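Kosska Releases "The Extra Chair," a Free Book of Short Stories About Everyday Kindness

600 shares | 4 comments

QUEZADA, September 3, 2018 – Kosska, the small press behind the Jiltis story cards, has released its first full book of short stories for families, and we could not be happier to see it out in the world!
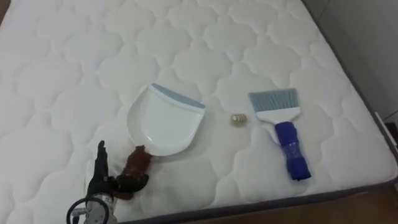 According to Emiliano Ochoa, a good story about kindness should leave a child with something to argue over at dinner. "I didn't want a moral printed at the bottom of every page," Ochoa said. "Kids are smart. Let them tell you what the bus driver should have done."

The bus driver is in the opening story, "Exact Change," and he has already set off plenty of arguments in our office. Other stories follow a girl who returns the wrong umbrella, a barber who gives a haircut on credit, and two brothers who find an envelope in a library book (that last one made our copy editor cry – twice). Most can be read out loud in 5 minutes, so there is time for one before school or while the pasta boils.

Many of the stories began as letters. Last year Kosska asked readers to write in with a small good turn they had never forgotten, and 600 letters arrived, some typed, some in pencil, one on the back of a seed catalog. The writers changed names and towns, and in a few cases the endings, always with the letter writer's blessing.

The book is free to read on the Kosska website, and printed copies are going out to public libraries in Quezada and Cusau. A Spanish edition is being translated now. Teachers may copy any story for class use without asking first.

Ochoa will read three of the stories at the Cusau library later this month, with time afterward for people to share their own. He's hoping for enough new letters to start a second book, and the mailbox is open – long letters, short letters, all welcome!

Share this release | 3 likes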